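3.2 What people did with the shopping lists

I should say at the start of this section that I never meant to study shopping lists. I was in Henia to ask about the bus timetable, and people kept fishing lists out of their coat pockets to write my number on the back. By November I had a biscuit tin full of them, and after a bit of pleading with my supervisor the tin became the study. We ended up with 1,439 lists from Henia and another 738 from Pevutora, so 2,177 in all, and I typed up every single one myself (my wrists have only just forgiven me).

The first thing I looked at was order. I'd assumed people wrote things down as they ran out of them, and plenty do, but a good chunk of the Henia lists follow the aisles of the Magaña supermarket almost to the shelf. Bread, then eggs, then tins, then the freezer stuff at the bottom.
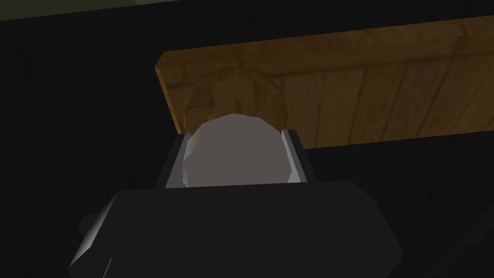 What surprised me more was how long the habit lasts. Magaña moved its bread to the back wall halfway through our collecting, and 57 of the lists we picked up afterwards still had bread at the top. I asked a few of the writers about it and they hadn't noticed! They were walking to the back of the shop and then all the way round again, list in hand, a bit cross about it.

Then there's the crossing out. Flukov's older work treats a crossed-out item as a bought item, full stop, and I did the same in my first draft. I'm much less sure now. Some people cross things out at home when they find a spare packet in the cupboard, some do it in the shop when the price has gone up, and one lady crosses out everything before she leaves the house so that nobody who finds the list can tell what she eats. I've kept the simple coding for Table 4 but please read it with that in mind.

Figure 3. Open, empty robot gripper, tiled wall and dark surface (rendered).
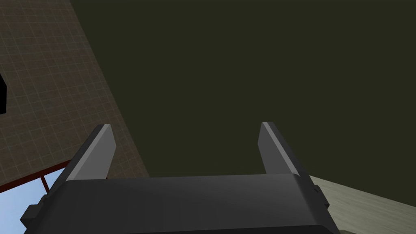
Dulce Beltrán wrote back on 06/09/2019 to say that I was still making too much of the aisles, and that in her own lists the order comes from whoever shouts loudest from the next room. She'd like to see the shared lists split off from the ones in a single hand. I think she's right, and I've done it for the 13 households where the handwriting was easy to tell apart. In those the aisle order nearly vanishes, and the bread turns up wherever it likes.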